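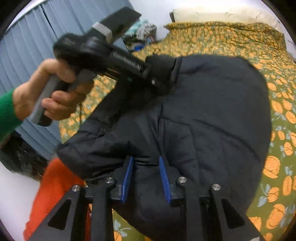
Lullis – December 19, 2019

So we've been in our rental at Holberg Commons for a little over a year now, and I keep getting messages from people who found my old post about moving out here and want to know if it's any good. Easier to write it all down once.

We have the two-bedroom plan they call the Akpalu (all the floorplans have names like that, don't ask me). It's 2,628 square feet if you count the garage and the covered patio, which the leasing office very much does! The living space is smaller than that number makes it sound, but the rooms are a good shape. I can get a queen bed and a real dresser in the second bedroom and still open the closet door all the way. At our last place you had to pick one.

The kitchen is the best part. There's a long counter under the window, deep drawers and a pantry with a light in it. The dishwasher is quiet enough that we run it during movies. The stove is just fine – one burner is slow, they came out and looked at it twice, and it's still slow.

Storage was my big worry and it's better than I expected. There's a coat closet by the front door, a linen closet upstairs and a weird triangle cupboard under the stairs that swallowed all our holiday stuff. What I don't love is the main bedroom closet. It's wide but shallow, and the wire shelf sags if you put anything heavier than sweaters on it.

Noise: you share one wall. I hear our neighbors' garage door and that's it. The road is another story. Clalard Avenue is about 400 feet from the back units, and trucks start early. If you're touring, ask for something in the low numbers. We're in 49 and I sleep with a fan on.

Fees, because everybody asks. The application was $40 per adult, trash is billed separately, and they charge for a second parking spot, which annoyed me a lot when I saw it on the first bill. It was in the lease. I just didn't read that page. Read that page!

Maintenance is quick for small things (a leaky faucet got fixed the same afternoon) and slow for anything that needs a part. The heat went out in November and we waited three days, with a space heater on loan from the office. They did take a little off the rent after I asked, but I did have to ask.

The pool is small and closes earlier than you'd think. The dog run is great, and there are always bags in the dispenser.

Four stars from me. We renewed for another year, and I'm going to try one more time about that burner.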